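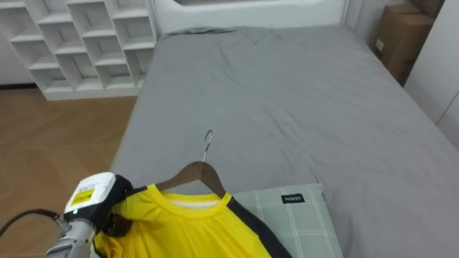 Thursday, reran the hanger task with the policy trained on the filtered set. Kenza's claim is that dropping the slow demos gets us to 92 percent, up from whatever we had in August, and I still don't buy it. The number comes from the Hevbridge scoring script, and the script calls a grasp good if the fingers close on cloth anywhere near the collar. By that rule the left shoulder pinch on the yellow shirt scores the same whether or not the hanger comes along with it. Those are two different outcomes and we're logging them as one.

Other things that bother me:

- We trained on 1014 demos before filtering. Ehab can't tell me how many of the dropped ones were slow because the operator was fixing a bad grasp. If it's a lot, we threw out the recovery data and kept the easy starts.
- Eval is 200 trials, but all of them on the gray duvet. Plain background, bright shirt. I'd like to see it with a gray shirt before anyone writes the word "robust" in the Gitmont report.
- Only 2 seeds. Ehab says the gap between them is small. Two points will say whatever you want.

Kenza's counterargument, for the record: the unfiltered policy stalls over the collar and the filtered one doesn't. Fine, I've watched it and she's right about the stalling. Faster isn't the same as better grasps, though.

To do: split the success label into cloth only and cloth plus hanger, rescore the old logs by hand, ask Ehab for the list of dropped demos. No new training until the rescoring is done.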